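Robótica / Manipulación / Informes técnicos

13 de noviembre de 2024 - Rigoberto Palomino y Khải Cù

4. Comparación de dedos en la pinza de mano

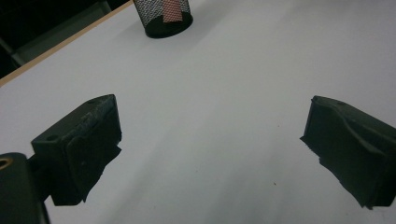

Figura 3. Pinza de mano con los dedos abiertos sobre la mesa blanca; al fondo, el portalápices de malla.

El desgaste de los dedos fue lo primero que hubo que separar del efecto de la geometría. Dos juegos, Flalance y Gastine, montados en la misma pinza de mano y con la misma cámara. Sin cambios de óptica entre juegos. En la Figura 3 el borde superior del dedo izquierdo muestra ya rozaduras claras y un moteado, y la almohadilla rectangular de la cara frontal termina por abajo en un contorno irregular. Ese contorno importa: el segmentador lo usa para estimar la apertura, y contra un tablero blanco el contraste es bueno, contra uno oscuro no lo probamos. Tampoco ayuda que el dedo derecho salga recortado por el lado de la imagen. La apertura se calcula entonces con lo que queda visible de la cara interior, y el error sube cuando la pinza está muy abierta.

4.1 Protocolo

Total de agarres válidos: 2,744, repartidos entre los dos juegos. Cada sesión empieza con la pinza abierta y termina igual. Objetos: portalápices, tacos de notas, rotuladores, cajas pequeñas de cartón. Cada 1,000 agarres, parada y revisión de tornillos, limpieza de almohadillas con alcohol, recalibración del cero. Los operadores (dos, siempre los mismos) no sabían qué umbral de fuerza estaba cargado en el controlador Mkhize, aunque sí veían qué dedos llevaban puestos, eso no hay forma de ocultarlo.

Se descartaron 41 intentos. Casi todos por pérdida de seguimiento de la cámara en superficies lisas y sin textura - tablero vacío, luz baja, pocos puntos que seguir. Un objeto fijo en el campo de visión mejora mucho la cosa. La malla de un portalápices da bastantes esquinas, quizá demasiadas: el patrón es repetitivo y el emparejador a veces salta una celda. El canto del tablero, en cambio, resultó una referencia estable siempre que quedara dentro del encuadre.

4.2 Resultados

Flalance: mejor en piezas planas. La almohadilla es más ancha y reparte la carga, el taco de notas sale sin doblarse. Peor en cilindros, donde resbala si el eje no está centrado. Gastine: al revés. Agarra bien el cilindro aun descentrado pero marca el cartón, y en las cajas pequeñas deja una huella que no se va.

La diferencia entre juegos se mantiene con los tres umbrales de fuerza. Con el umbral bajo los dos fallan más de lo esperado y no merece la pena discutirlo. Con el alto, Gastine pierde su ventaja en objetos blandos, probablemente por deformación de la propia almohadilla, aunque no la medimos directamente. Queda pendiente.

El controlador Mkhize introduce un retardo pequeño pero variable al cerrar. En la serie de abril, con el firmware anterior, era peor y por eso esos datos no entran en la tabla. No corregimos el retardo a posteriori; los dos juegos lo sufren por igual.

4.3 Limitaciones

Un solo banco de pruebas, el de Stuvwood. Luz fría y tenue en buena parte de las sesiones, con sombras suaves bajo los dedos que el segmentador confunde a veces con el propio dedo. Subir la exposición lo arregla a medias y mete desenfoque por movimiento. Lo de las sombras habria que tratarlo aparte, seguramente con una máscara fija por juego de dedos.

El desgaste no se cuantificó. Se anotó a ojo al final de cada sesión, escala de cero a tres, y los dos anotadores no siempre coincideron. Para la siguiente ronda: perfilómetro o por lo menos foto con escala, mismo ángulo, misma luz. También falta un tercer juego con almohadilla intercambiable, para cambiar solo la superficie de contacto y dejar el resto del dedo igual.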